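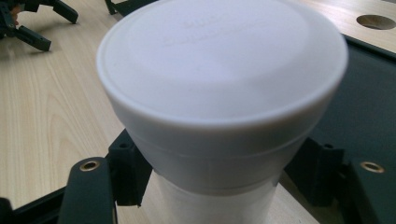 I've had a few emails asking what happened with the automation plan at work, so I'm going to put it all in one post and then go back to writing about the garden.

For anyone new, I work at Komer. We're a small contract packing place in Podamen. Brands send us their products and we put them on trays, put the trays in boxes, and send the boxes to stores. A lot of it is sample sets and gift sets, short runs where every job has different pieces. I've been on the sets side for a long time and I'm 51, which makes me one of the older people on the floor but not the oldest.

In May we had a meeting in the break room. Management told us they had signed up with a company called Gulyás for a project they call Rurex. The short version was that Gulyás would build robot arms that can pick up mixed items and set them on a tray, and that before the arms could do that, people would have to show them how. The people were going to be us. There are 13 of us on sets and we were all asked if we wanted to take turns. Most said yes. It's sitting-down work, or it can be, and it pays the same.

I said yes mainly to see what it was. I figured if something was going to change my job I would sooner be close to it than hear about it at lunch.

## What the work is

You hold a gripper in each hand. It has two black fingers that open and close when you work the handle, and it has its own camera so there's a record of what the fingers do. Then you do a task with the grippers in place of your own hands. Pick up the cup, put it on the shelf. Move the jar over. Take the thing off the tray and set it down in front of you. When you finish, you put everything somewhere different and start again.

The first day is hard on your pride. I can fill a gift set without looking at it and I could not pick up an empty container without knocking it sideways. Your fingers tell you a lot that you never think about – how heavy something is, if it's slipping, if the lid is on straight. With the grippers you get some of that through the handle but not much. You have to look at everything. I went home with sore eyes more than sore arms.

It got better after a week or so. You learn to come in level and to close on the widest part you can get a good hold of. Wide lids are a problem for us because the lid sticks out past the body, and if you close on the slanted part the fingers want to ride up. I changed my mind about how to do those several times. The Gulyás people didn't mind that. They said they wanted different ways of doing it, and they wanted different people, too, so the tall ones and the short ones and the left-handed ones all had to take a turn.

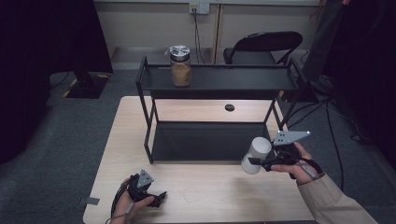
The other thing I had to learn was to use both sides. I'm so right-handed that my left gripper would just hang there for a whole task unless I reminded myself it was part of the job. On the real line my left hand is always busy. It's turning the box, holding the flap, getting the next piece ready, and I never gave it any credit. Put a tool in it and it forgets everything it knows.

And the cables. You get used to having a cable at your wrist but you do have to plan your reach a little. A couple of people taped theirs to their sleeves until they were asked to stop.

A session is a set number of tries and then a break. The target was 200 good ones for each task and we ended up with 224 on the first one, since they kept going to finish out the day. "Good" means nothing got dropped and you didn't pause in the middle to talk. That second rule got me more than the first one did. We talk while we work on the line. It's most of what makes the day go by. At the table you can talk between tries but not during, and it took a while before it stopped feeling like a test.

## What changed on the floor

I want to be fair about this part, because I have heard it told both ways and neither one matches what I see.

So far there is one robot station running. It does one kind of set, the kind with few pieces and a simple tray. It's slower than a person. It also doesn't stop at ten for coffee, so by the end of a shift it gets to a number that management is happy with. One person minds it. That person fills the bins, clears it when it gets stuck and checks the trays that come off. When I've done that job I've walked more than I usually do and used my hands less, and I was bored for a good part of the afternoon. Others like it a lot. One of my coworkers has a bad shoulder and for her it's the best thing that has come into the building in years. She asked to be on it every day and they said she could have it three days a week.

No one has been let go. I'm writing that because it's the first thing everybody asks. But two people left over the summer for their own reasons and they have not been replaced, and when we asked if they would be, we got an answer that was mostly about the order book. I don't think anyone was lying to us. I think they don't know yet. I would still like to have that said out loud at a meeting with all of us in the room.

The change I didn't expect was in who gets asked about things. When Gulyás first came they talked to the managers, then to the supervisor. After a few weeks of recording they came straight to us. They wanted to know why I turn a jar before I put it down (so the label faces out, and so I can feel that the lid is tight). They wanted to know why we fill the back row first. No one had ever asked me why we fill the back row first. I had to think about it, and the reason is that your sleeve knocks the front row over if you do it the other way. A robot has no sleeve, but it has the thick part behind the fingers, and that knocks the front row over just as well.
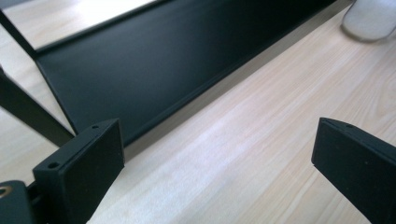 *Gripper fingers and the long black tray on the wood table.*

Trays took up more of our time than anything else. The lip on a tray is low, so it looks like nothing, but you have to clear it every time, and if you come in low with something in the grippers you catch it. With a bare hand you just tip the piece over the edge without thinking. We spent most of one afternoon going in from the front and then most of another going in from above. From above worked better for me. From the front was faster for the people with longer arms.

## What bothers me

There are a few things.

We were paid our normal rate for the recording days. That was fair for the hours. But what we recorded will be used for longer than the hours took, and maybe in places that aren't Komer. I asked about that and was told the recordings belong to the project. I signed the paper like everyone else. I would read it more slowly if I signed it today. If they ask you to do this where you work, ask for the paper a day early and take it home.

The second thing is training. New people used to start on the simple sets, and that's how they learned to handle trays before we gave them something with glass in it. Now the simple sets go to the robot. Our last new hire started on a medium job and had a rough first week, and the rest of us slowed down to help him. I brought this up with the supervisor, and now new people get a few days on simple sets even if the robot could be doing them. I was glad about that. It was a quick fix and it only needed someone to notice.

The third one is small. It's quieter at my end of the floor. The station makes some noise but it isn't company.

## What I would tell you if your work is doing the same

Take a turn at it if they offer. You'll understand what the machine can and can't do much better than if you only watch it. Wear sleeves that stay put. Rest your eyes when they give you the break, and get up out of the chair.

Tell them about the parts of your job you think are too small to bring up. Those were the parts they wrote down.

Also ask what happens to the easy jobs, who will be learning on them, and if the people who leave are going to be replaced. Ask it early and ask it again later, because our answer in the spring and our answer now weren't quite the same.

It's August 2025 as I write this and the second station is supposed to go in before the holiday rush. That will be for sets with jars, so I expect I'll be back at the table for about a week before then, recording the wide lids again. I've asked for mornings. Tomatoes next post, there are too many of them and I need to show somebody.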